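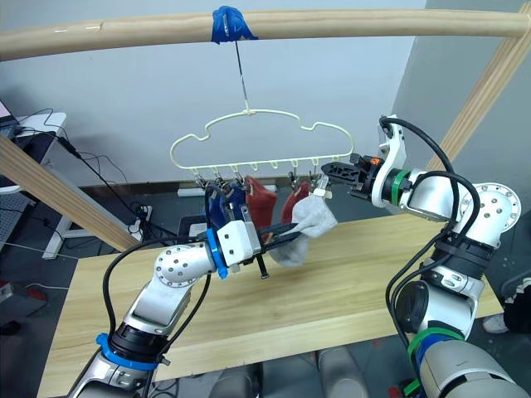 Rangi Costigan wrote back after the first session that wool should never be hung at all, and asked why the reading says only that it should be supported. Both are fair positions. A heavy wool sweater will stretch under its own water if it hangs from the shoulders. A small knit such as a sock holds much less water and usually comes to no harm on a line.

Unit 4: Drying and fiber care

Drying is the stage where most shape change happens. Water makes many fibers swell, and a swollen fiber moves more easily than a dry one. Whatever shape the cloth is in as it dries is close to the shape it will keep.

Terms for this unit
Relaxation shrinkage: the cloth gives up the stretch put into it at the mill.
Felting: wool scales lock together under heat, water and rubbing. It can't be undone.
Moisture regain: the water a dry fiber takes back from the air, given as a percent of its dry weight.

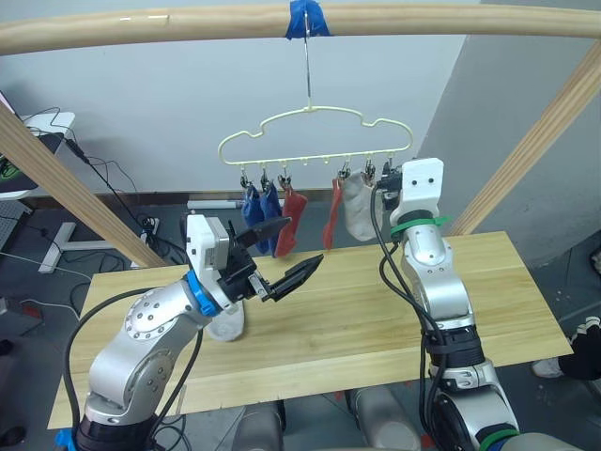
Cotton shrinks mostly in the first few washes. Knits shrink more than wovens, and usually more in length than in width. Polyester barely changes unless it gets hot enough to soften, but the elastic in a cuff or waistband can fail well before that.

Air drying depends on air movement, humidity and temperature. Students tend to name temperature first. In a closed room, the air near the cloth fills with moisture and drying slows down, even when the room is warm. Opening a window or running a fan often does more than turning up the heat.

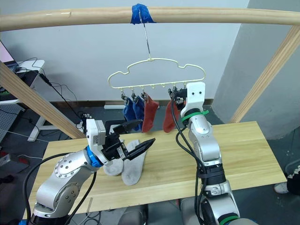 Spacing matters for the same reason. Leave a gap between pieces if there is room, and hang thick items at the ends of the line. Hang socks by the cuff or the toe, but be consistent within a pair. Clip marks in ribbing usually wash out.

Work for the lab (70 points)
1. Weigh each swatch dry, then soak it for 15 minutes.
2. Let it drip, weigh it again, and hang it.
3. Weigh every half hour until two readings match.
4. Plot weight against time for each fiber, on one graph.

Reading: Hodžić, chapter on knits, up to page 21. The Namar notes are optional. 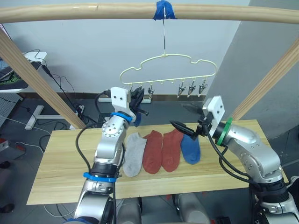
Lab reports should give the room humidity at the start and at the end. If your final weight is higher than your first dry weight, check the humidity before you blame the scale. Swatches go back in the labeled envelopes. Reports are due at the start of the next unit, on paper.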